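PRESS RELEASE
For immediate release

Salix opens its mending room in March, and you're all invited

I've been putting off writing this for a fortnight, mainly as I've never written a press release before and kept imagining it ought to sound like a bank. It doesn't, so let's get on with it. Salix, my little furniture re-caning and basket repair shop on Skallel Lane, is getting a second room! From March there'll be an open mending room at the back, where you can bring in a chair with a saggy or broken seat and learn to put it right yourself, with me at your elbow.

Some of you will know the shop already. I started it in my mum's garage with one good knife, a bucket for soaking cane and a pile of other people's dining chairs, and I've been in the present place long enough to have worn a groove in the floor by the bench. In that time the question I've heard more than any other is "could I do this myself?" The answer has always been yes, followed by me mumbling that I hadn't the space to show anyone. Now I have.

The room was a store for the carpet shop next door, and it had been shut up for years. It has a big north-facing window (lovely for close work, no glare) and a proper deep sink, which matters more than you'd think when half your materials have to be soaked before they'll bend. We've painted the walls a sort of oatmeal and put in low benches so you can work sitting down. There's a step at the front door but none at the back, so if steps are a bother, ring the bell in the yard and I'll come round and let you in.
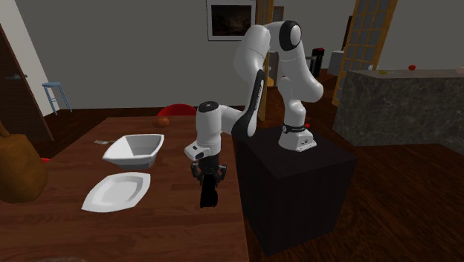
Sessions will run in the morning from ten and again in the evening from half past six, with 8 places at each. An evening costs £18 and a morning £12, the difference being that I'm feeding you in the evening (soup, bread, whatever cake has survived the afternoon). The price covers tools and your first hank of cane or rush. If your chair is a monster and needs more, you pay for the extra at what it cost me.

Please don't expect to finish in one go. A plain six-way caned seat has a lot of weaving in it, and the first few rows will make you cross. I've got a Boersma dining chair at home that I've unpicked three times, and I do this for a living! You can leave your chair with us between visits, labelled, on the racks along the back wall. Rush seats are quicker but messier, so wear something you don't mind getting bits on.

A word on what we can't take. No upholstery, sorry, I haven't the patience for springs. No rattan garden sofas either, as they won't go through the door. If the frame itself is wobbly, do get the joints glued before you come, or pop in and ask me for the number of a joiner. Woodworm is a firm no until it's been treated, and I will be looking underneath.

I also want to say a big thank you to Flato, who are supplying the cane and willow for the whole of the first season at trade price. They've been sending me materials since the garage days and have never once laughed at my handwriting on the order forms. It's good stuff, with a nice even width and hardly any snapped ends.

To start us off there'll be an open afternoon with no booking needed. Come and have a nose round, try a few rows on the practice frames and look through the box of old pattern cards, 42 of them, which came to me with a job lot of tools. Some are so faded that I've been working them out with a magnifying glass. I'd love to meet anyone who was taught by a parent or a grandparent and does it differently from me. There's a corner knot I've seen on local chairs and can't find in any book, and it's driving me mad.

Booking for the regular sessions opens on the same afternoon, at the counter or by phone during shop hours. Children are welcome from 12 upwards if they bring a grown-up.

Press and photographs: you're welcome to visit the mending room before it opens. Please ring the shop first so I can sweep up.

Salix, chair seating and basket repair, Skallel Lane

ENDS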